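Magnus Mowat answers our call at eight in the morning with a mug in one hand and his other hand flat over the lens of his own webcam. "Force of habit," he says, and then the hand comes away and there he is, in a sweater with a hole at the elbow, grinning. I've talked to a lot of people who make video gear, and most of them want to show me the gear first. Magnus wanted to talk about microphones for twenty minutes before I could get him anywhere near the Skasby.

The Skasby is the little desk camera his company, Varnska, started shipping in March. It clips on a monitor or screws onto a small arm, it has a shutter you slide with your thumb, and it does one thing I've wanted for years, which is remember where I put it. Exposure, white balance, crop, all of it stored on the camera itself. Plug it into a different laptop and your face still looks like your face.

"That was Azadeh's fight," he tells me. Azadeh Golestani runs the software side, and for most of a year she and Magnus disagreed about whether the settings should live in the app. "I said, put it in the app, everybody puts it in the app. And she said, Magnus, I have three computers and I am sick of being orange on two of them." He laughs. "She was right. I was wrong for eleven months, which is a long time to be wrong in a small office!"

I asked how small. There are 11 people now, in two rooms over a bike shop, and until last winter they shared the bigger one with a firm that restores pianos. He misses them, except on calls.

We got onto autofocus, because I can't talk about webcams without getting onto autofocus. My last camera used to go hunting every time I picked up a coffee cup, in and out, in and out, like it was trying to remember my name. Magnus nodded through all of this with the patience of a dentist.

"People think they want fast focus," he said. "You want focus that's a bit lazy. If you hold something up, fine, go look at it. If you scratch your nose, please stay where you are." The Skasby waits a moment before it decides, and you can change how long the moment is. He keeps his set to the slowest. I tried it there and found it too sleepy for me – I show a lot of small parts on my streams – so I moved it up two notches and haven't touched it again.

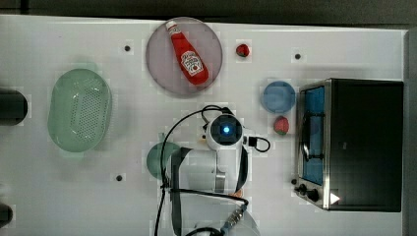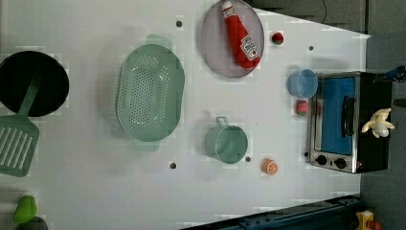
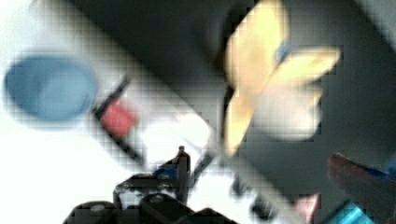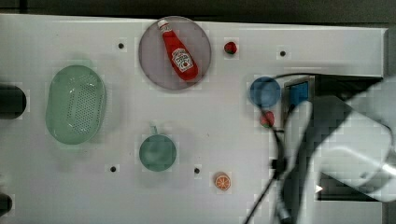 He was more careful when I brought up low light. "It's okay," he said, and then stopped, and I let him stop. "It's a small sensor. I could tell you it's amazing at night and you'd buy one and then you'd write to me. Put a lamp on. A cheap lamp, bounced off the wall, does more than I can do with another 100 dollars of camera."

I liked that, and I also wish it were better at night, and I told him so. My office faces a brick wall and by four in the afternoon it's a cave in there. He wrote something down. I don't know if it was about the sensor or his shopping.

What about the price? The first version was going to cost 40 dollars less, with a plastic mount. Fraser Pringle, who handles returns, put one of the early mounts on his desk and opened and closed it while he was on the phone, and it snapped before lunch. "He didn't say a word," Magnus told me. "He walked over and set the two halves on my keyboard." The mount has been metal ever since.

There's a bigger model coming, and he wouldn't say much about it. It's called Planditz inside the office, and he'd like to find a better name before anyone has to print it on a box. It will have a proper tripod thread on the bottom and on the side, so you can shoot upright without an adapter. More than 80 customers had written in asking for that, he said, and one of them sent a drawing.

"It was a good drawing," he added. "We used some of it."

Before we hung up I asked what he'd change on the Skasby if he could have one thing back. He didn't need to think about it. The cable is too short. It reaches from the monitor to a laptop sitting right beside it, and if your computer is on the floor you're buying an extension. A longer one goes in the box starting with the next batch, and if you already own the camera you can write to them and they'll mail you one. I wrote to them that afternoon.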